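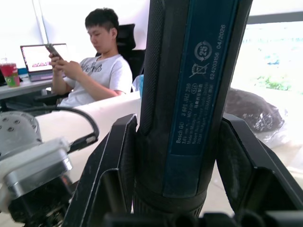 **16 February 2024, bench 2, Silwood enclosures, lid fastening**

Present: Ga-eun Wang, self. Entry by O. Vasić.

Continuing from the Jornham notes. Question for this session is whether the lid screws can be run with the Bosch GO or whether we go back to the hand driver for the last turn. Label on the GO reads 3.6V, 360 min⁻¹. Speed is not the limiting item. Getting the bit down the recess without touching the wall is.

### Lid and recesses

Four corner recesses, cross-recessed screws. The heads sit well below the lid surface, so the bit has to go in straight before it finds the cross. If it leans, the shank rubs the rim and takes paint off. Ga-eun wants a longer bit. I would first try a thinner shank at the same length.

Sequence agreed:

1. Start all four by hand, two turns each.
2. Run down diagonally, lowest clutch setting.
3. Final turn on the same diagonal.
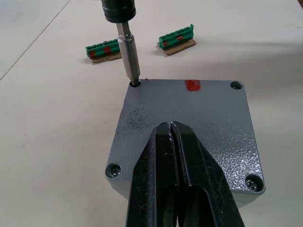 The finish is textured and throws a lot of glare under the bench lamp, worst around the near right corner. Move the lamp to the far side before inspecting recesses. Scuffs on the lid are cosmetic and are not to be logged as defects. Red paint mark on the lid edge is the orientation reference: keep it on the far side so that hole numbering stays the same between entries. Hole 1 is far left, then clockwise.

Lid stock is from the Min order, 77 pieces. Screws are from the open box, up to 685 left according to the bin card. Recount before the Zekwood job draws from it.

### To do

- Order thinner-shank bits, two lengths, same cross size as now.
- Write the clutch setting on tape and put it on the charger. It has been changed between shifts twice.
- Ga-eun to check recess depth on 200 screws' worth of lids once the gauge is back.
- Add label data for the GO to the tool register: part no. 3 601 JH2 280, code 624203156, 04/2026.
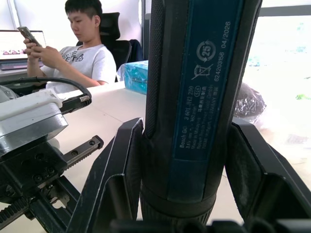 ### Open points

Torque per hole still has no agreed figure. Jornham drawing gives a value for the bare lid only, nothing for the painted one. I have asked for the revised sheet. Until it arrives, stay on the lowest setting and finish by hand if a head is proud of its seat.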